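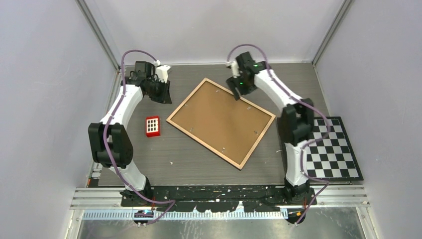 Nornumis Two-Arm Assembly Cell

Part no. and price on request. Lead time is quoted with each order.

The Nornumis cell is a bench-height workstation with two six-axis arms, sold by Clolevero for light assembly, fixture loading and small hardware placement. Both arms reach the middle of the table, so one can hold a part down while the other works on it. The cell ships with a gripper on each arm, three wall panels, a front beam and the Ivo control software.

Work surface and enclosure

The table top is gray with a horizontal wood-grain pattern. Pale panels close the left, rear and right sides, and metal profiles cover the corners where they meet. The front is open for loading. Customers who need a guarded front should order the light curtain kit, which wires to the same safety input as the stop button.

Panels lift out after the corner profiles are unscrewed. Clean the panels and top with a damp cloth. Solvent cleaners will dull the finish on both.

Arms and grippers

The two arms are the same model and can be exchanged left for right. Each stands on a black base at its own end of the front beam. The factory mounting position should be kept. If a base is moved, the arm must be calibrated again before it is run under program control.

Reach per arm: 795 mm
Cell weight without arms: 83 kg
Rated gripper opening: up to 126 mm

Each gripper carries a white bracket on top. Do not use the bracket as a handle when moving the arm by hand.

Cables are purple and run outside the links. Leave the slack as delivered. Tying a cable tightly to the upper link shortens the wrist travel and will cause a fault near the end of the last joint's range. Check the cable jacket at the wrist every month if the cell runs more than one shift.

Calibration board

A checkerboard is used for calibration and can stay in the cell at the front right during normal work. The Ivo calibration routine takes both arms through a fixed set of poses and writes the result to the job folder. Run it after shipping, after any collision and after a gripper is changed. The board must lie flat. A bowed board gives a result that passes the software check and still places parts off position.

Typical job: hardware on a framed panel

The standard demonstration job uses a wood-framed board with a flat brown inner panel and six small silvery pieces of hardware spaced around the inside. The board may be set at an angle to the table. The job file stores the board pose separately from the hardware positions, so turning the board means teaching one new pose and leaving the rest alone.

A small red box with a white grid insert fits between the left arm and the board. Other boxes of similar size can be used if the pick height is changed in the job file.

Keep the gripper tips above the frame border during cross moves. The default clearance is suitable for the demonstration board and should be raised for deeper trays.

Supply and options

Input is single phase. The controller is rated at 1,590 W with both arms at full speed. The front beam accepts slot nuts in its side rails for customer brackets. The Hettiarachchi quick-change plate fits both wrists and adds to the tool length, which must be entered in Ivo before the first move.

Spare cables, gripper tips and wall panels are stocked. Replacement arms are built to order.

Notes from the test bench

Vendula Tóth and Ashraful Mollah ran the cell on panel work ahead of the March release. Their main complaint was the front beam, where small screws dropped into the holes and had to be fished out with a magnet. A cover strip is now listed as an option. They also asked for separate speed limits per arm, and Ivo has these under Cell Settings from the current version on.

Orders and technical questions: Moushumi Akanda, Clolevero equipment desk. Please give the controller serial number when asking about an installed cell.

Page revised 2/12/20. Specifications may change without notice.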